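Learning to Stack Bowls from Hand-Held Demonstrations
Final report, Gandero project group
Jenő Lengyel and Ingeborg Tiedemann

3. Collecting the demonstrations

We wanted our data to come from a kitchen that people really cook in, with the rice cooker and the bottles left where they live, so we carried the hand-held grippers to the counter and recorded everything there. 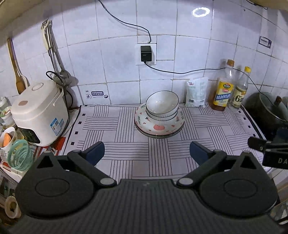 Each of us recorded in February, taking turns, and we ended up with 621 usable demonstrations out of 1000 attempts. Most of the rejected ones were our own fault – we moved too fast and the tracking got lost – and Ingeborg was very patient about repeating them. We held back 40 for testing and trained on the rest.
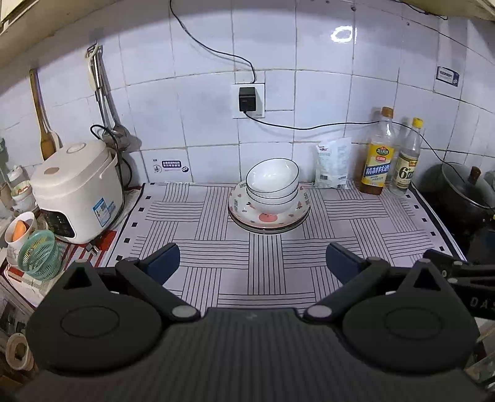

Figure 2. Nested bowls on two plates, seen from the gripper.

The policy did well on plates but often tipped the top bowl when it let go. Slowing down the release helped a little, and we would love to try softer finger pads next.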